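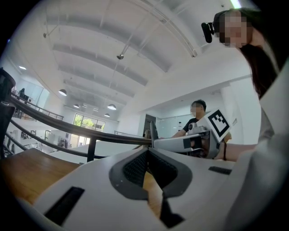
Wooden tabletop, hand-held gripper and head-mounted camera.

Home Courses Handouts Reading List Contact

Family History from Printed Sources
Unit 6: Death notices and obituaries
Tutor: Jouko Kauppinen

Bring last unit's worksheet with you. We will use the Setow parish entries again in the second half.

1. Two kinds of text

A death notice is a paid announcement. The family or the funeral home writes it, and the newspaper prints it as received. It is usually short and gives the name, the age, the date of death, the closest survivors and the time of the service.

An obituary in the older sense is a news item written by a reporter or editor. It tends to cover people who were known in the town, and it says more about work and public life than about family. Many papers now print long family-written pieces under the heading "Obituaries," so the heading alone will not tell you which kind you have.

Write down which kind it is before you take any facts from it. If you can't tell, write "unclear."

2. Who supplied the facts

The person who knew the answers best is the one who died. Everything in the notice comes from somebody else, often within a day or two of the death. Expect the following:

- The date of death and the service details are usually right.
- Birth dates are often right, but the birthplace may be the nearest large town.
- Parents' names get worse the older the person was. Watch the mother's maiden name in particular.
- Military service, degrees and job titles may be rounded up.
- A first marriage may be left out completely.

Treat each fact separately. A notice can be correct about the children and wrong about the parents.

3. Reading the list of survivors

The order is normally spouse, children, grandchildren, brothers and sisters. Names in parentheses can mean two different things. In "Anna (Peter) Obradović" the name in parentheses is the husband. In "Anna (Obradović) Kulkarni" it is a maiden name. The position tells you which, most of the time, but some papers were not consistent.

"Preceded in death by" gives you a latest possible date for other people. Copy those names onto a separate line of your worksheet.

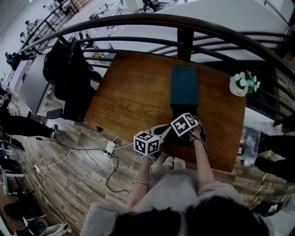
Married daughters in older notices may appear only under the husband's name, as in "Mrs. C. Kulkarni." Look for the wedding announcement in the same paper before you guess at a first name.

4. Worked case

Our case is Chandrasekhar Kulkarni, a surveyor who lived in Botwood and later in Prarndale. Two notices survive. The Botwood one runs to 14 lines and names four children. The Prarndale one runs to 40 lines and names three. Neither was corrected in a later issue.

Students in past years have assumed that the longer notice must be the better one. Check the burial register first. It lists a child who died in August of the year before, and the Botwood notice includes that child without saying so.

5. Citing a notice

Give the newspaper, place, date, page and column. If you used a clipping with no date on it, say so, and say where the clipping is kept.

For next time

Find two notices for the same person and fill in the comparison sheet. Leave a box blank if the notice doesn't give the fact.

This site uses cookies to remember your settings. Accept Decline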